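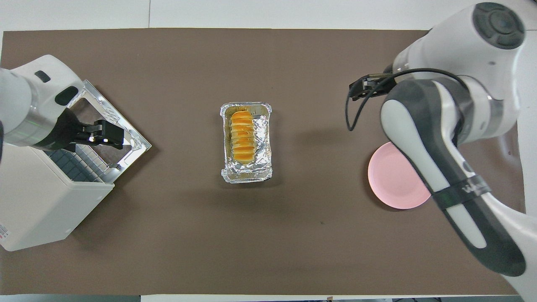

My aunt Viera never owned a set of scales. She had a chipped blue mug, a soup spoon and a very firm opinion about what dough should feel like, and with those three things she fed most of our street at one time or another. I've been trying for years to write down her poppy seed rolls and I've finally got somewhere, so settle in with a cup of tea, because I'm afraid I can't tell it quickly.

The notebook came to me in March, in a biscuit tin with a lot of rubber bands and a button card. Viera Havlíček is written inside the cover in pencil, and underneath, in biro, the names of people she owed recipes to (I'm not on the list, I notice). Most of the pages are shopping. Some are sums. The rolls are on page 31, squeezed in sideways beside a knitting pattern for a child's balaclava, and the whole recipe goes like this: flour, the usual. Milk, warm. Yeast. Butter but not mean. Leave it. Poppy as for Ondrejka. Hot oven till done.

Well! You can imagine my face. I rang my cousin to ask who or what Ondrejka was and she laughed for a good while before telling me it was the bakery at the bottom of the hill, long gone now, where my aunt had worked Saturdays as a girl. They did their filling with lemon peel and a spoonful of plum jam, and no raisins, and apparently there had been words over the raisins. So that was one line of the recipe sorted out, and it had only taken me a telephone call and most of an evening.

The flour was harder. "The usual" meant the flour in her cupboard, and I remembered a soft, slightly creamy sort that came in a paper sack and got absolutely everywhere. I began with strong white bread flour because that's what everyone says to use for yeast dough, and the rolls came out tall and handsome and about as tender as a doormat. My husband ate two of them and was kind about it. Next I tried plain flour on its own, and those spread out across the tray like tired slippers, though the taste was much closer. Half and half is where I've ended up. If you have a mill near you that sells a fine white flour, do try it and write to me, I'd love to know.

I also had to learn about the leaving. "Leave it" is a whole philosophy in my aunt's handwriting. I was giving the dough an hour in the airing cupboard and getting cross when nothing much happened, and then I remembered that she always made it before church and rolled it out after the washing-up, which in that house was a matter of 4 hours or so when you allow for my uncle's talking. A slow rise in a cool kitchen makes a dough that you can roll as thin as a pillowcase. It doesn't spring back at you and it doesn't tear.

For the filling, grind the poppy seeds as fresh as you can manage. I've been using my mother's old hand grinder, the kind that clamps to the table and slowly works its way loose, and I do it in small batches with the wireless on. Warm the ground seeds in just enough milk to cover, stir in sugar until it tastes a bit too sweet, then the lemon peel and the plum jam. Let it go completely cold. I didn't the second time, and the butter in the dough melted, and I had a puddle with seeds in it.

Roll the dough out, spread it nearly to the edges, roll it up loosely and put the join underneath. Loosely is important, mine split like old wellingtons when I was too neat. Brush with egg, wait for it to dry, brush it again. Then in they go at 180 until they're the colour of a conker, which in my oven is a little over half an hour. Yours will have its own ideas.

I took a plate of them round to my cousin last week without saying what they were. She had a slice standing up at the worktop, and then she sat down and had another, and then she said the jam was right but Viera would have used more butter. "Not mean," she said, and tapped the plate. So I'm going to try it again with another good lump in, and if the weather stays as miserable as this I'll do the walnut ones as well, which are on the page after the balaclava and consist of the single word "nuts".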